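Mollwood fans ask for proof before cheering a fifth series

Budthorpe, Sunday — The Mollwood Viewers' Circle has read Oltmont's promise that series five will be "the boldest yet" and would like to see some evidence. Series 4 was sold with the same words.

Oltmont says 2219 people voted in its online poll and that 57 per cent want the Björklund sisters back. It has not said who could vote, or how often. Nearly 1000 of our members say they never saw the poll.

We would welcome a good series. We would also welcome a start date, a cast list and a trailer with new footage in it — the last one had none.

Members will discuss the news at our next Budthorpe meeting. Tea and coffee from 2 pm.
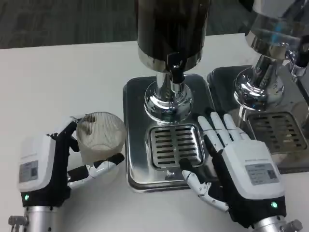
Notes for editors

The Circle is run by viewers and takes no money from Oltmont.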